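Clamp-Mounting an Arm Cart Beside a Kitchen Counter
Trnka shared workshop, build notes. Updated 30 Oct 2024

These steps cover placing a clamped robot arm next to a fixed counter and teaching it to handle a bin near the counter openings. The arm controller runs Predico; any controller with named poses will do.

1. Clamp the perforated plate to the cart before loading anything else. Tighten each clamp, then check again after 2 hours.

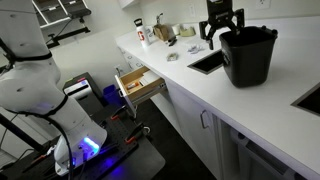

Arm on the clamped plate, gripper holding the bin by its rim.

2. Route the cable down the outside of the arm with enough slack for full wrist travel. Tight loops will pull at the connector.

3. Set the speed limit to 300 mm/s for teaching. Record an approach pose above the rim, a grasp pose, and a lift pose. Keep the lift vertical — sideways motion drags the bin.
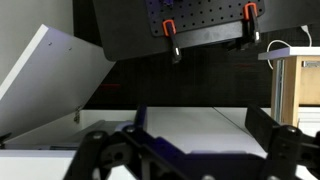
Wrist camera exposure should be locked before the poses are recorded. With auto exposure on, white panels wash out and the Zandero marker tracker drops frames.

4. Open the drawer and the cabinet door fully and add both to the collision model. A half-open door is harder to model and tends to drift.
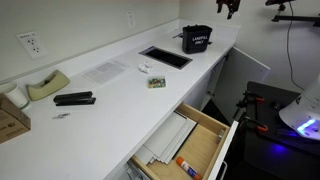
Risetti commented in May that a padded keep-out box for the door worked better than an exact mesh, and that planning time fell to 851 ms.

5. Padding of 30 mm is enough for the drawer front. Run the full sequence with the gripper empty, one hand on the stop button.

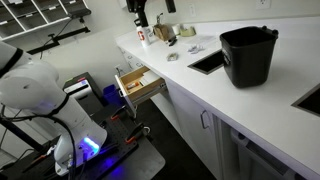

If the empty run is clean, repeat it with the bin at the same speed. Raise the limit in small steps and retighten the clamps after each change. Log joint torque at 3000 samples per run and compare the lift segment between runs.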